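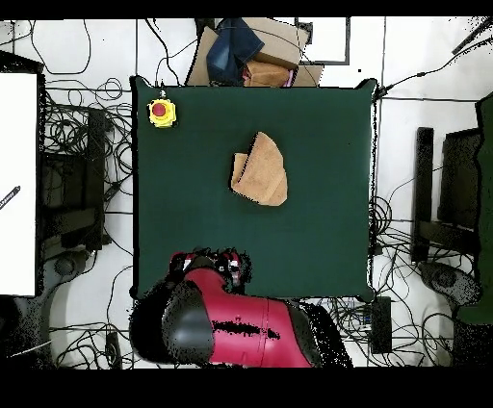

*Tan cloth, folded over, on dark green.*

# Wultwood Sideline Towel

Soccer towel for the bench, the keeper's post and the bus home. We stock it for clubs and school teams, singles too. Restocked for November, playoff orders going out first.

**Quick specs**

- Item no. 667
- Cotton terry, both sides
- Hang loop on one short end
- Sold single, in a 10 pack, or a 50 carton
- Carton of 50: $139, shipping extra
- Color on this page: tan. Navy and gray when we have them -- ask first

**What it's for**

Wet balls mostly. Throw-ins in the rain, keeper gloves at halftime, wiping down the bench before anyone sits. Hooks on the back of the goal by the loop. Big enough to go over your shoulders, small enough to stuff in a boot bag with shin guards and a bottle.

Not a bath towel. People order it as one and send it back. Please check teh size chart.

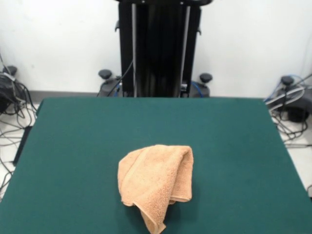 *Terry towel in light tan, loosely bunched.*

**Washing**

Wash once before first use or it will shed on your gloves. Warm water, no softener -- softener kills the soak. Tumble low. Turf pellets: shake outside, then wash. Grass stains come out of the navy better than the tan, so if you play on real grass maybe think about that.

**Team printing**

One color, one corner. Club crest or player number. Done at our Pisaldale shop, not on site at tournaments anymore. Send a vector file, we can't do much with a phone photo of a jersey. Minimum is the 10 pack. Printed towels are not returnable unless we messed up the print.

Youth leagues: numbers can be mixed in one order, just put the list in the notes box. Double check it. We print what's on the list.

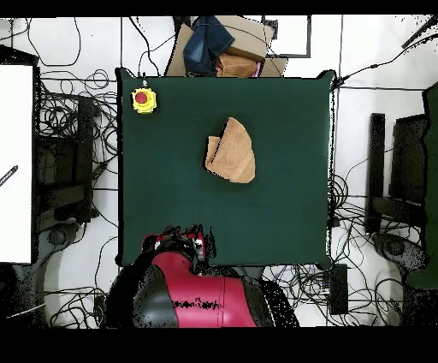
*Folded terry in tan, fuzzy side up.*

**Goes with**

- Phí keeper gloves, junior and adult
- Flanda ball bag, holds a full set of match balls
- Flanda bench bucket, the one with the lid

Bucket plus a 10 pack is what most of our travel teams get. No bundle price right now, that ended with the summer season.

**Shipping and returns**

Plain towels leave the next working day if you order before noon. Printed ones take longer, the cart shows you the date. Unwashed plain towels can come back in the orignal bag. Cartons can be split between two addresses -- pick that at checkout, we can't change it once the label is made.

Club account? Log in first or the tax-exempt price won't show.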